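Sandamex Learning Systems Group
Simulation Data Collection – Pre-Session Inspection Checklist with Comments
Kitchen Environments, Household Task Series

Inspection date: September 2018
Inspected by: Trí Phùng
Reviewed by: Joanne Lambert
Collection software: Verbridge
Task set: Dritholm
Result: Approved with conditions (see Section 6)

Purpose

This checklist is to be completed before any simulated kitchen is opened to operators for the recording of demonstrations. It covers the environment, the robot model, the operator station and the handling of recorded files. An item marked Hold must be cleared by the reviewer before recording begins. Items marked Pass with comment may proceed, provided the comment has been read by the operator on duty.

Section 1. Environment

1.1 Kitchen loads without error messages. Pass.

1.2 Counter surfaces are solid along their full length. Pass with comment.
Comment: Test objects were placed by hand control at regular intervals on both arms of the counter. None sank into the surface. One cup slid slightly near the inner corner when released from a low height. The slide was repeated on the second attempt and was not seen after the friction value was reset. Operators should report any further movement of objects at rest.

1.3 Cabinet doors and drawers open on contact with the handle only. Pass with comment.
Comment: All red base cabinets were tested. The long panel under the sink has no handle and is fixed; it is not to be used as a target in any instruction given to an operator. Paired doors with handles close together require a narrow approach. A grasp that closes on both handles at once is to be recorded as a failed attempt.

1.4 Dishwasher door moves through its full range. Pass.
Comment: The door was cycled 13 times. The open door does not pass through the adjoining cabinet fronts.

1.5 Sink racks hold their position when touched. Hold.
Comment: The wire racks in the double sink are drawn as open grids, but the contact model treated the right rack as a closed block. Objects lowered toward the rack stopped above the bars. The contact model is to be replaced before any sink task is recorded.

1.6 Seating does not block the planned path of the base. Pass.
Comment: The stools stand between the two arms of the counter and remain outside the work area for this task set.

Section 2. Robot Model

2.1 Joint limits match the current reference sheet. Pass.

2.2 Arm does not pass through fixed surfaces when driven at low speed. Pass.

2.3 Arm does not pass through fixed surfaces when driven at full speed. Pass with comment.
Comment: Contact with the counter edge at full speed produced a brief tremor in the wrist. The tremor does not prevent recording. Demonstrations containing it should be flagged so that it is not learned as part of the motion.

2.4 Starting pose is varied between demonstrations. Pass.
Comment: The software now selects from eight starting poses in front of the counter. The earlier release began every demonstration from the same position, and the trained policy performed poorly whenever the base was moved.

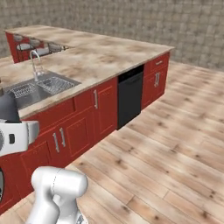 2.5 Robot's own body is retained in the recorded view. Pass.
Comment: The learning system receives the same view as the operator, including those parts of the arm that cover cabinet fronts or the sink. Masking of the arm was considered and declined. Operators are not to turn off the display of the arm in order to see past it.

Section 3. Operator Station

3.1 Hand controllers charged and paired. Pass.

3.2 Emergency stop ends the recording and marks the file. Pass with comment.
Comment: The stop functions as required. The file mark was missing in one of the trials and was restored after the station was restarted. Please repeat this test at the start of each shift until further notice.

3.3 Written instructions are present and current. Hold.
Comment: The copy at the station was the previous version, which still lists the kitchen by its old name, Dương. The current version is to be printed and the old copy removed.

3.4 Rest periods are posted. Pass.

Section 4. Recording Quality

4.1 Sample of existing demonstrations reviewed. Pass with comment.
Comment: The trial set contains 226 demonstrations. Of these, 59 were replayed in full by the inspector. The most common fault was a long pause before the grasp while the operator adjusted the view. Pauses should be trimmed at the start of a file only – never in the middle.

4.2 Failed attempts are kept and labeled. Pass.
Comment: Operators are reminded that a failed attempt is not to be deleted. The label should state the stage at which the attempt failed: approach, grasp, movement or release.

4.3 Task instruction text agrees with the recorded action. Pass with comment.
Comment: Several files carried the instruction "open the cabinet" where more than one cabinet was within reach. The wording must identify the door, for example "open the tall cabinet to the left of the dishwasher."

Section 5. File Handling

5.1 Files copied to group storage at the end of each session. Pass.

5.2 Operator names removed before release to the training team. Pass.

5.3 Software version written to each file. Pass.

Section 6. Conditions of Approval

Recording of cabinet, drawer and dishwasher tasks may begin once item 3.3 has been cleared. Sink tasks remain on hold under item 1.5 and require a second inspection.

Reviewer's comment (J. Lambert): I agree with the findings. On item 2.3, please keep the flagged demonstrations in a separate folder so that the training team can decide whether to use them. On item 4.3, the corrected wording should be applied to the trial set as well as to new recordings.

The next full inspection of this environment is scheduled for December.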